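Premier
Products | Methods | Downloads | Support | Contact

This site uses cookies to remember your region and language. Accept all | Manage settings

Cledovell two-arm recording kit

Cledovell is a kit for recording handling tasks on a bench with two arms, and for training a policy from those recordings. It comes with two wrist camera mounts, a printed finger set, the recording software and the Drisgate training scripts. Arms and bench are not included.

The method is simple. An operator drives the arms through a task while every camera records on one clock. Each run is saved with its joint positions and gripper opening. The policy is then trained on the wrist views and the fixed view together.

Our reference set has 2461 runs across 11 household tasks. We trained once on the full set and once with the wrist views removed. On the same 870 test starts, the version with wrist views placed its first grasp correctly more often, and the gap was widest with soft items.

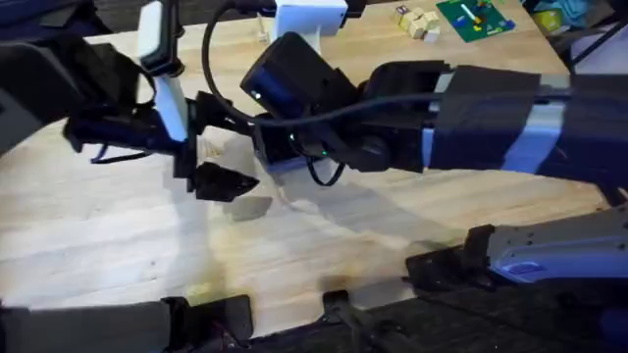
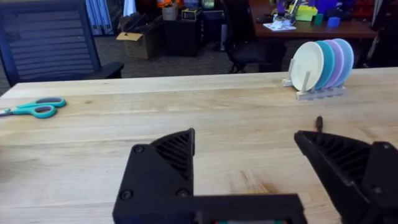
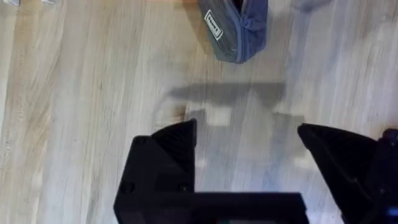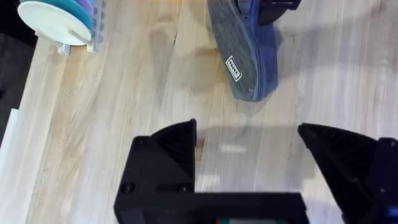

Black gripper fingers over a pale wooden tabletop.

Larysa Harasym writes that her group got the same ordering on a smaller set, but only after they stopped moving the fixed camera between sessions. She would like the guide to say so on its first page, and she asks whether the full set is needed for a single task. Lukian Romaniuk replies that a single task can be trained on its own runs, and that the note on camera position will go into the June edition of the guide.

Order codes
2169: complete kit, two arms
2169-F: spare finger set, one gripper

Mounting plates for Buschmann benches are ordered separately. Check the hole spacing on your wrist flange before ordering, as the camera mounts can't be adjusted once fitted. The training scripts are sent by download link with the delivery note.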